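Notice of Variation

The kiosk on the second floor of the Tirik Building was, for the purposes of the lease, a Minor Amenity. It occupied an alcove beside the lifts and consisted of a brown table, a clear display rack with stepped shelves and a metal cash tin. Its operator was known in all correspondence as the Licensee.

The Licensee had held the alcove through three owners of the building. The third of these, Gritia Property Services, wrote in May to advise that all Minor Amenities would be reviewed for consistency of presentation. A form was enclosed. The Licensee was asked to state the nature of the goods, the method of display and the basis on which items were assigned to a shelf.

The Licensee completed the first two parts in a few minutes and kept the third for most of an afternoon.

There was a basis. It had never been written down. Chocolate bars went at the top, as people waiting for a lift looked up before they looked at anything else. Small packages went on the step beneath, standing, with a gap between each so that a hand could close on one without knocking its neighbour. Boxes went low, on their sides. The shortbread was not bought by people in a hurry. It was bought by people who had been told upstairs that they were leaving, or that someone else was, and who wished to carry a thing back to their desk and open it for the others.

The Licensee wrote: "Items are placed according to demand."

The reply came within 15 days. Gritia thanked the Licensee for the information and observed that the rack had been found, on inspection, to stand at an angle to the edge of the table. It was requested that the rack be squared. It was further requested that goods be grouped by colour, in keeping with the palette adopted for the common areas by the design firm of Nikolaidis. 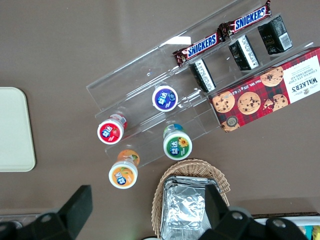
The Licensee read the letter twice and placed it under the cash tin. At 6 in the evening, when the lifts had gone quiet, the rack was turned until its long rails ran parallel with the table. The goods were taken down and put back in order of colour, beginning with brown.

It looked very correct. The following morning a woman from the accounting office on the ninth floor stood before it for some time with her coins ready. She had bought the same chocolate bar on every working morning of her employment. She asked whether they had been discontinued. The Licensee pointed. She said that she had been looking in the usual place, and paid, and missed her lift.

There were others. A courier picked up a box, believing it to be something else, and apologized to it. A man in a grey suit said that the rack used to face him when he came around the corner and that it now faced the wall. He did not say this as a complaint. He appeared to be reporting a change in the weather.

The Licensee had not considered this. The angle had been set years before, under the first owner, and had simply been kept. From the stool behind the table it had always looked crooked. The Licensee walked to the corner, which the stool had made unnecessary for a very long time, and came back around it slowly, as a customer would. The man was right.

A second form was obtained from the Gritia office on the ground floor. It was titled Notice of Variation, and it carried a processing fee and a warning that unapproved alterations could attract a penalty of up to $2,000. Under Reason for Variation there were 6 ruled lines.

The Licensee used all of them. The statement described the corner, the lifts and the direction in which people turned their heads. It described the shortbread and who bought it. It noted that the palette of the common areas was admired - this was not strictly true - and that the Licensee would be pleased to accommodate it in the matter of the tablecloth, should one be required.

The form was sealed in an envelope and placed in the slot provided. The office had closed by then, and the evening lights had come on along the corridor.

Upstairs, the Licensee took hold of the rack by its two ends and turned it back, a little at a time, until it faced the corner. Then the goods were lifted down, and the chocolate bars were the first to be returned.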